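Lomeck to Publish Plain-Language Review of Tabletop Claims

4/13/22

Lomeck, the household goods tester, will spend the next two months checking what sellers say about white marble-look tables, and it does not expect to be impressed.

The review covers 10 tables sold for small kitchens and breakfast corners. Each will be used for ordinary meals, wiped down with whatever cloth is nearest, and judged by people who have to live with it. Lomeck says it will not repeat phrases like "effortless elegance" in its results unless someone can explain what they mean.

"A light gray vein printed on a white top is a pattern. I have read listings that treat it like a quarry," said Nilmini Sultana, who leads the review. "We want to know if crumbs show, if the edge is comfortable to lean on, and if you can still stand to look at it in June."

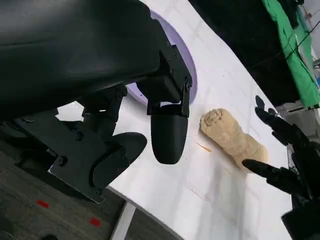
The project follows a reader survey that drew 3,733 replies. Almost 3 in 10 said they had bought a table after seeing it online under a bowl of lemons. Lomeck draws no firm conclusion from this, as its readers chose whether to answer and may simply be the ones with complaints.

Staged food gets a section of its own. Sang Văn, who writes the buying notes, doubts that a nice plate and a tan loaf tell a shopper much.

"Put a pale purple plate on nearly any white table and it looks fine," Văn said. "Then you get it home and it's holding the mail."

Two brands, Stuvden and Andia, have agreed to supply tables at no charge. Lomeck will buy a second copy of each at a regular store and compare the pair, a step it takes with every free sample. A third brand, Lý, declined to send anything, so its table will be bought the usual way.

Tables will be scored on cleaning, steadiness and how closely they match their listings. There will be no overall winner if none deserves it. Results will be posted free on the Lomeck site, with prices paid and any repairs listed beside each score.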